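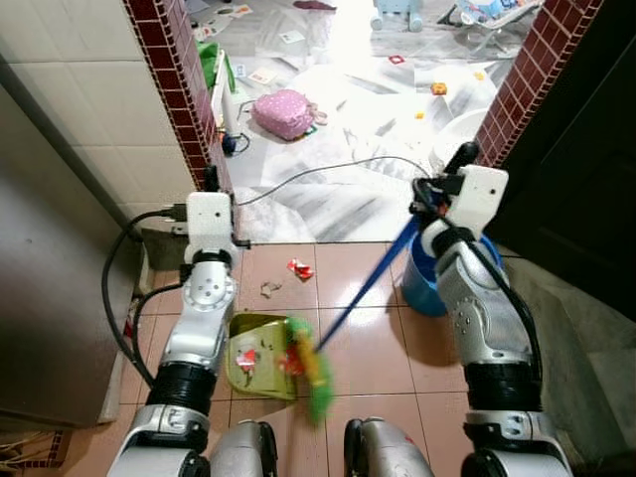
I've read the Puveo grout sealer thread twice now and I still don't see what anyone is paying for. My floor is square glazed terracotta tile, and I used the stuff as directed last May. Glazed tile doesn't soak anything up. The glaze is the seal. A yellow-green dustpan and a long-handled broom, like the ones on the tiles at the top, do more for a floor like that than anything Puveo puts in a jug, and they cost less. The grout is a separate question, and on the grout I saw no difference between the half I treated and the half I left alone.

On April 15, 2005, a list member wrote:
> Tikora had it on sale so I bought two jugs. The label says
> one jug covers 200 square feet and lasts 16 years. My kitchen
> and back hall come to 184 so I should be set. The man at
> Firano says it "feeds" the tile. Has anyone had it down long
> enough to say?

No, and I doubt anyone has. Has it even been on sale for 16 years? I'd like to know how they tested that. And what does "feeds" mean? It's baked clay.

If your grout is stained, scrub a small patch with plain dish soap first and let it dry overnight before you decide anything. Menon wanted $345 to come out and do mine, and the quote didn't say which product they'd use. I asked twice. I'd take the second jug back while you still have the receipt.

Comments

We did ours with Puveo and water beads on it. Seems fine to me.

Water beads on glazed tile with nothing on it. Try it in a closet you haven't done.

Is the Menon price with or without moving the stove?

Without.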